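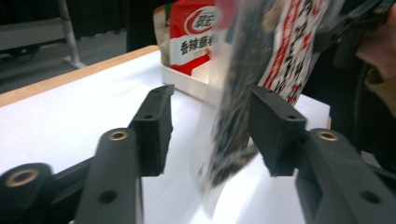 Packets, bags and pouches: tips for getting your software to cope with the pantry

24 October 2022

I've had a few emails asking why I always go on about boxes and tins and never anything floppy. Fair enough! I've been putting it off. Bags of dried food are a right pain for the perception side, and most of what I know I learnt by getting it wrong in Pladell (the same ideas should carry over to whatever planner you use at home).

Go easy on depth. Clear film confuses my depth maps no end, so for see-through bags I turn the depth weight right down and let the colour picture do the work. If your set-up won't let you do that per object, make a second profile called "shiny" and switch by hand. Bit clunky, but I've lived with it since January.

Throw out the blurry frames, but not all of them. I used to bin anything with motion blur before training and then wondered why the tracker lost the bag as soon as it was on the move. Now I keep the blurred ones for tracking and only drop them for label reading. My last batch was 1420 frames and roughly 1000 were sharp enough to read from.

Don't lean on the label for position. A loose label can slide about inside a bag, or sit squashed against one side of it. Use it to work out what you've got, then find the outline of the whole bag for where to hold it. Mixed lettering is another one: brushy red characters and thin blue columns want different contrast settings, so I run the reader twice and merge the results.
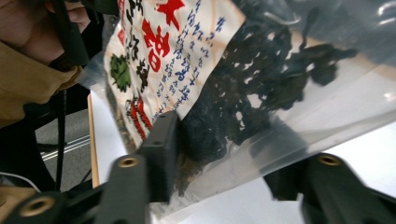 Clear bag with dark, crinkly contents and a cream label inside, held between the two fingers.

Plan for a shape that changes. My planner used to work out the grip once and stick to it, which is fine for a tin. With a bag I have it look again after the fingers close and once more after the lift. Two extra checks, hardly any slower, and far fewer sulks from me.

Set the closing limit by force if you can. Dried leaves crumble! With only a width setting to play with, start wide and creep in, and save the number under the name of the food so you needn't hunt for it next time.

Name your recordings properly. Gamuveo fills in a string of digits if you leave the box empty, and I once had 64 of them to sort through on a wet afternoon with a cold cup of tea. Food, packet type, light on or off, done.

Wanting Xiong wrote in to say she masks out hands and sleeves before training her bag finder, as hers had started picking brown cuffs as packets. I've copied that and it's made a big difference to mine. Foil pouches I'm still fighting with, so if you've a setting that works, send it over and I'll add it to the page.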